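Pelano Folding Work Table, 16 kg
Sold by Irnidside Supply. Trade and home use.

Notes by Delyth Prydderch, who buys the tables for our shop and has sent plenty of them back.

I don't trust the word "portable" on a table. It usually means thin legs, a handle that digs into your fingers and a top that bows as soon as you put a sewing machine on it. We turned the Pelano down twice before we took it on, and I still have complaints, which you'll find further down the page.

What you get is one white-topped table on a folding steel frame, two leg braces, four screw-in feet and a bag of spare caps. There are no tools in the box. You need a Phillips screwdriver for the feet and nothing else. The instruction sheet says assembly takes a few minutes, and for once I have no quarrel with it, although the drawing of the brace is printed upside down.

Load

The maker gives 85 kg, spread evenly. Please read the second half of that sentence. Spread evenly means books in rows, boxes side by side, a sheet of material laid flat. It does not mean an 85 kg person standing in the middle to change a light bulb. I'd plan on half the number for anything heavy that sits on a small base, such as a bench grinder or a fish tank, and for the fish tank I'd buy different furniture altogether.

The top

Smooth, matte and very white. The listing we were sent called it "stain proof." We took that line out. Tea wiped off ours after an hour. Red marker did not, and neither did the blue dye from a cheap tablecloth that somebody left on it in a damp room. Rubbing alcohol shifts most of it if you're quick. A hot pan will leave a ring, so use a mat. Scouring powder dulls the finish, and the dull patch then picks up dirt faster than the rest, so you end up worse off than when you started.

Using two together

Plenty of people buy a pair and push them up against each other for cutting fabric, laying out maps or feeding a big family. It works better than I expected. The edges are square and the tops come out level if you take the time to adjust the feet. You will still have a line down the middle. Fabric slides over it, but a rotary cutter or a pencil will find it every time.
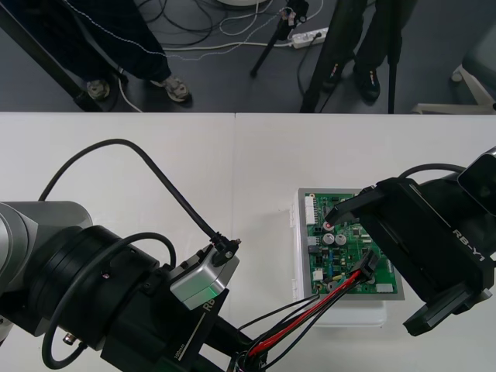

Can two Pelano tables be locked together?
Only with the Rathjen clip set, sold separately. The clips hook under the edges and stop the tables from drifting apart, but they won't pull an uneven pair level, so set the feet first.

I'll say plainly that I think the clips should be in the box. They are two bits of bent steel and a thumbscrew. The maker tells us that most buyers only want one table, and that may be so, but the people who want two find out about the clips after the tables have arrived.

Height

Fixed, apart from 15 mm of travel in the feet. That is enough for a bad garage floor and no use at all for a bad back. If you're tall and plan to stand at it, look at the Jillero raised frame before you order. It costs more and it weighs more, and I have a slightly better opinion of its leg catches, which close with a proper click. The Pelano's catches close quietly, and you have to look to be sure. Do look.

Wobble

There is some. Lengthwise it's very steady. Push on the long side and you'll feel it give a little – typing won't bother it, sawing will. Tightening the braces helps for a few weeks and then you tighten them again. A drop of thread lock would probably cure it, but then you'd have trouble getting the brace off to replace it.

The 400-fold test

The carton has a sticker saying the hinges were tested to 400 folds. I asked what counted as a fold, and whether there was anything on the table while it was done, and got a brochure in reply. Take the sticker for what it is. We've had a few in our own stockroom since March, folded most evenings, and the hinges are fine so far. One plastic foot cap has split, and the spares fit.

Delivery and returns

It comes flat in one carton. Check the corners before you throw the cardboard away, as a dropped carton nearly always shows up as a crushed corner on the top. Send us a photo and we'll replace the table. Marks from use aren't covered, and "I thought it was stain proof" won't get far now that we've stopped saying so.

Clips, spare feet and caps are listed under Table Parts. Replacement tops are not available.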